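Sirkov Home Goods Support
Ticket 356
Opened: 4/22/18
Product: Pluda stacking tableware, bright mix
Also bought: Perkar table cover, dark green
Subject: Cups locked together, plus squeaky cover and static
Status: Closed by customer

Original message

Hi there! I've got the Pluda bowls and cups in the bright mix, and I love them, let me say that up front, because the rest of this is going to be me complaining. The cups nest really nicely when you put them away. Too nicely! I stacked them after washing, went to set the table the next morning, and they would not come apart for anything. I twisted, I pulled, I held the bottom one between my knees (not my finest hour) and all I got was a sore wrist.

The bowls are fine, by the way. They slide apart the way you'd want them to, even the big ones. It's only the cups.

I looked at the care leaflet and it says dishwasher safe, top rack, and then a lot about not using scouring pads. Nothing about stacking. The website has a page on the cups but it's mostly about colors. So I'm hoping somebody on your end has seen this before.

Second thing, smaller: everything picks up lint from the Perkar cover. I had the set laid out on it for most of the afternoon and when I put it away there was green fuzz along the bottoms, and it clings. You wipe it off and it jumps right back on. The whole lot was out on the cloth, big ones to the front and cups mostly toward the back.

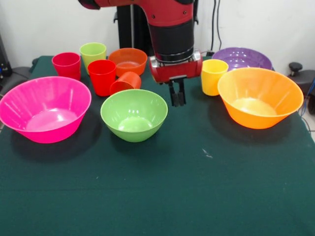

I did wash the cover once before I used it, cold, on its own, no softener, and dried it on low. So it isn't straight-out-of-the-bag fuzz, or at least I wouldn't think so. If there's a trick to it I'm all ears. I don't want to return anything, I just want cups I can get apart and a bowl I can pick up without wiping it on my shirt.

Reply from support (pasted in from the email so it's all in one place)

Thanks for writing in. Please try the following and let us know how each one goes:
Fill the top cup with cold water and stand the bottom one in warm tap water.
Dry the cups all the way before stacking them again.
Shake the table cover outdoors and wash it a second time before using it under plastic.

What I tried, in order

1. Cold on top, warm underneath. I used the sink with the plug in and ice water in the top cup. Left them for 2 minutes like the email said, and nothing. Left them longer and gave a twist, and the first pair popped apart with a noise like a cork. Very satisfying! The next pair took a second go. I'd say use more ice than you think.

2. Dish soap around the rim. This was my own idea. A drop of soap run around the join, then a twist. Worked on one pair, did nothing on the other, and then I had soapy cups to rinse. I wouldn't bother unless you're out of ice.

3. Air drying right side up versus upside down. I had been turning them over on a towel, and I think that was half my trouble, as water sits in the little lip and you don't see it. I've switched to drying them with a cloth and leaving them out on the table for a while before anything gets nested.
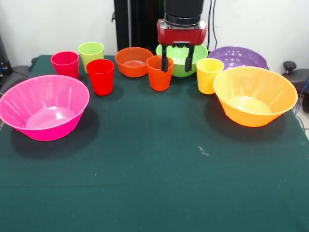 4. Loose stacking. A strip of paper towel between each cup, folded over the edge so you can grab it. It looks a bit silly in the cupboard but I left a stack like that for 29 days and every cup lifted right off. I'm calling this one the winner.

5. The cover. Shook it out over the porch rail (wow, so much green), washed it again with a splash of white vinegar in the rinse, and hung it up instead of using the dryer. Lint is way down. Static is better too, though on a dry day I still get a bit of cling on the bowls.

Follow-up message

Hi again, me with the cups. Quick report now that I've had a while with all this. Nothing has locked up since I started with the paper towel strips, and I've stopped dreading the cupboard.

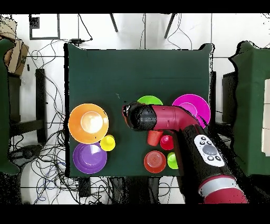
My other question was about storing different sizes together, and I've sort of answered it myself. A cup inside another cup is where the suction happens, because the walls match. A small piece sitting in the middle of a big one has air all around it, like the pale one in the big orange one, and it lifts out with two fingers. So for everyday I now put the small stuff in the wide stuff and only nest the cups when I need the shelf space. It takes up more room, but I'd trade that for my wrist any day.

One suggestion, if you pass these along: please put a line about drying before stacking on the leaflet! It could go right next to the scouring pad part. And maybe mention on the Perkar page that the dark green sheds for the first couple of washes.

You can close this one. If the cups stick again I'll reply under the same number, and I'll be looking at the lemon and teal mix in September if you still have it.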